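Bench Rules for Two-Arm Handling: Frequently Asked Questions

Who do these rules apply to?
All staff and visitors operating a two-arm station at the Nendthorpe site, including contractors from Drenditz.

What may be placed on the table?
One item at a time, up to 900 grams. Bags, soft toys and clothing are permitted. Glass, liquids and loose batteries are not.

May both grippers touch the same item?
Yes. When handling soft goods, set both arms to the low-force profile before contact. Straps and buckles should be kept away from the wrist cables – a caught strap is treated as a stop condition.
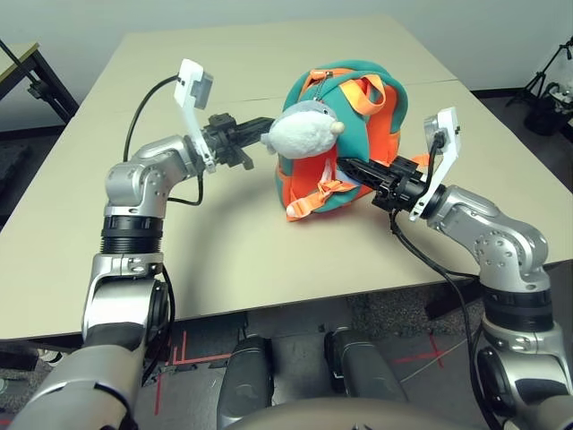
Where should I stand?
Remain outside the floor markings whenever the arms are powered. The stop button must be within reach of the operator at all times.

How often are the wrist cameras checked?
At the start of each shift and after any contact with the table. Record the result on Form 311.

Who can approve an exception?
Requests are reviewed by Emiko Sekiguchi or, in her absence, Sekar Lubis. Please allow 2 working days for a reply.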